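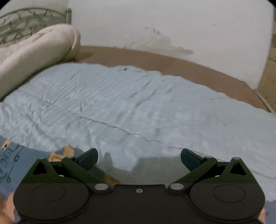
Fig. 8. Crinkled blanket in pale blue, on the bed, with a patterned cloth at the side.

4.2 Making the bed with the crinkled blanket

This section is for the Skutik crinkled blanket, in all colours. For the smooth blanket and for the winter cover, please go to section 4.3. Before you start, read the care label which is sewn into one corner of the blanket. If the label says something different from this guide, follow the label.

You need:
- the blanket
- one fitted sheet of the correct size for your mattress
- a basket or a chair, where you can put the clothes

Clearing the bed

1. Take all clothes and cloths from the bed. Look also under the pillows and at the foot end, where small things go easily.

2. Sort the clothes in two piles, one for washing and one for the wardrobe. Printed and patterned clothes go in their own pile if they are new and were not yet washed.

CAUTION: Do not leave new printed clothes on a pale blanket overnight if they are damp. The colour can move from one fabric to the other. Such marks are very difficult to remove and are not covered by the guarantee.

3. Take the blanket by the two corners at the foot end and lift it away from the bed. Shake it once or twice, with the window open if possible.

4. Make the fitted sheet tight at all four corners. A loose sheet makes folds which you will later see through the blanket.

Laying the blanket

5. Find the corner with the care label. This corner belongs at the foot end, on the left side when you stand at the foot of the bed.

6. Lay the blanket over the bed and let it fall by itself. Do not pull it yet.

7. Go to one long side and pull the edge gently down, until it hangs the same length from the head to the foot. Then do the same on the other side.

8. Smooth the surface with a flat hand, from the middle to the outside. Use light pressure only.

Note: The crinkles are part of the weave and must stay. Many customers write to us that the blanket does not become flat. It should not become flat. Smooth away only the large folds, which are longer than your hand.

9. Fold the top edge back once, so that the pillows have their place. On beds with a high headboard you can leave out this step.

Folding the clothes

The bed is now a good surface for folding. Begin with the largest pieces.

10. Lay the piece on the blanket with the front side down. If it has a print, the print must look to the blanket.

11. Fold both sides to the middle, then fold from the bottom to the top, 2 times.

12. Put the finished piece on the chair and not back on the blanket. A heavy pile that stays for many hours will press the crinkles down in this place.

If the crinkles are pressed down

Hang the blanket over a rail for one night in a room with normal air. If this does not help, wash it at 33 degrees with a short spin and let it dry lying down. Never use the iron, also not with a cloth between.

CAUTION: Do not use clothes pegs on the crinkled surface. Pegs pull the threads and leave small holes. Hang the blanket always over its middle.

Spare parts and questions

The label, the storage bag and the corner ties can be ordered separately. The corner ties have the order number 541 and fit also the Gurnano mattress cover. Please write the colour of your blanket in the order, because the ties are dyed together with it.

For questions about washing, please write to Vija Koppel. For orders and returns, please write to Remo Gisler. The addresses are on the back page of this guide.

Section 4.2 revised Monday, February 3, 2025. Text: U. Mockus.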